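Flustport Fruit Sorting Set: Data Card

Version date: 2019-04-01
Maintained by: Hegde Institute, Tabletop Tasks Unit
Contact: Sanne Van Beek

Summary

The Flustport set documents the sorting of fruit among household containers on a table. It holds 652 episodes in 11 layouts.

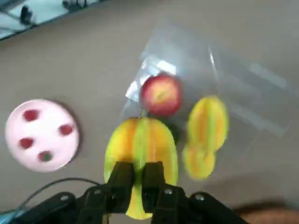

Fruit types were selected by Abilio Iglesias for differences in size and outline. Large items are held singly and small ones are grouped on a dish. The star fruit, with its ridges in orange-yellow and pale green, is labeled "large, ridged"; the small red items on the pink plate are labeled "small, rounded."

Containers

Each layout is assigned a written plan naming the containers and the fruit to be moved. Container names are held in layouts.csv. 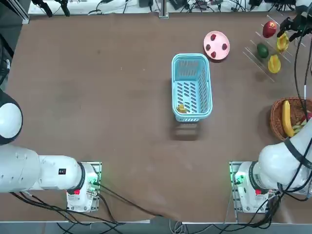 Container labels follow common household terms, so that annotators need no separate glossary. An item is recorded as "in basket" only when it lies fully within the rim, as the small yellow fruit does in the light blue basket. Fruit on the clear rack is recorded by row.

Known limitations

Four episodes lack a written plan. Labels for ripeness are not provided.

Annotation review: Saturnino Arrieta, Aliki Michailidis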